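Town News | Community | Libraries & Learning

Musbridge tool library to reopen with longer hours and a bigger room

25/08/2021

After a long, quiet stretch with its doors shut, the Musbridge tool library will be back in business next month, and anyone who has been putting off a shelf, a fence or a squeaky gate may want to start making a list. The library, which lends out hand tools, ladders, garden gear and the odd sewing machine to people who live in town, is moving from its old spot behind the post office to the ground floor of the former Murín shoe shop on Mill Street.

The new place has nearly double the floor space, a proper front counter and — this got the loudest cheer at the planning meeting, by all accounts — a back door wide enough to get a wheelbarrow through without taking the skin off your knuckles. Members will be able to borrow up to four items at a time and keep them for 17 days, up from ten under the old rules.

Radomír Oravec, who has run the lending desk since the library opened, said he had missed the regulars more than he expected to. "People come in for a drill bit and they stay to tell you about the whole kitchen," he said. "I know more about the kitchens in this town than anybody should. I've been looking forward to hearing how they all turned out."

The move was paid for with a grant of $3000 from the town's small projects fund, along with money raised at the plant sale in the spring. Most of it went on shelving and on rewiring the back room, where there will be two workbenches for folks who would like to make a small repair on the spot. Local hardware store Skindo has given the paint, and a few of its staff came over after closing time to help put it on the walls, a soft green that looks very cheerful with the morning light coming in. 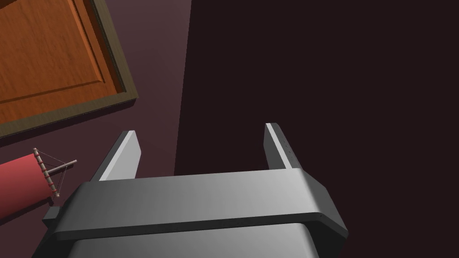 The library's collection has grown, too, thanks to a great many people who spent their evenings at home clearing out garages and sheds. Almost 100 tools were dropped off over the summer, and Oravec has been cleaning, oiling and labeling them at his kitchen table ever since. There are planes and chisels, three hedge trimmers and a lovely old brace that still has its first owner's initials scratched into the handle. Clamps are the thing people ask for most, and new members will be shown how to set one before they take it home. The idea is easy enough to get hold of if you think of two flat, parallel fingers standing up from a crossbar with an open gap between them, and your piece of wood going in the gap. Oravec likes to put a scrap of cardboard on each side so the work doesn't get marked, and he will happily hand you the cardboard along with the clamp.

A short run of evening classes is planned as well, with the first ones covering how to sharpen kitchen knives, how to hang a door and how to patch a hole in drywall. Silvia Štefanec, who taught shop at the middle school for 38 years before she retired, will lead all three. She said no one should feel shy about turning up with no experience at all, and that she would much prefer a room full of beginners to a room full of people telling her how they do it.

Classes are free to members, though places at the benches are limited and it's best to put your name down at the counter. A second set of classes, on fixing furniture and small lamps, should follow in January if there is enough interest.

Membership is open to any adult living in Musbridge, and you will need to bring something with your address on it the first time you visit. Old membership cards are still good, so do check the kitchen drawer before you ask for a new one. Anyone who has had a tool at home since before the closing can bring it back with no late fee — and that includes whoever has the long extension ladder, which Oravec would dearly love to see again.

Contact the newsroom | © 2021 Musbridge community news. All rights reserved. | Back to top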